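September, mouse task, notes after lunch

Went back over the tabletop set before anyone adds to it. We now have 44 clips from this table and I am less convinced by them than I was at 24. Nga Lò thinks the count is the thing to push and wants 800 by the time Pudetti asks for a progress figure. I think 800 of these would teach the policy a lot about one table.

My complaint is the back row. Shuttlecock tube, drink bottle, brown cracker box, white bottle, navy bottle, in that order, and I can't find a clip where the order differs. If the mouse sits in front of the tube-and-bottle gap often enough, the model can ignore the mouse and steer by the tube. Loss will look fine. We had exactly this at Jitthorpe with the stapler and it cost us most of a month.

Two views I keep going back to, for checking where the pads are relative to the shell:

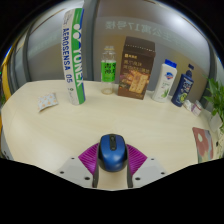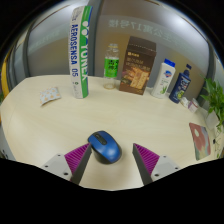 Châu Lã argues the wide lens makes all of this less of a problem, as the background gets squeezed toward the rim and the middle is mostly bare table and target. Maybe. The tube still runs nearly to the top of the view and it has big lettering on it. I would bet on a network finding that before it finds the edge of a mouse. Happy to be wrong, but I want a number, so:

– hold out 2 layouts with the back row shuffled, never train on them
– one run with the tube taken off the table
– swap the blue mouse for the plain one from the Belkadi box, same layouts
– glare on the glass: leave it, but write down the time of day per batch

Labels are the other thing. "Grasp" is being marked when the pads come near the sides, and I don't think near is good enough. Two of us labeled the same batch separately and disagreed on almost 24 frames, mostly at closing. Proposal: mark "approach" until both pads are touching, and if you can't tell from the view, mark "unsure" and move on. Nga says "unsure" will fill up with everything. Then at least we'll know how much we were guessing.

Not sending anything to Flinville until the shuffled layouts are scored. If they score the same as the rest I'll drop the point and we can go for volume.

To do: relabel the first 24, ask Châu where the old split file lives, find a second table.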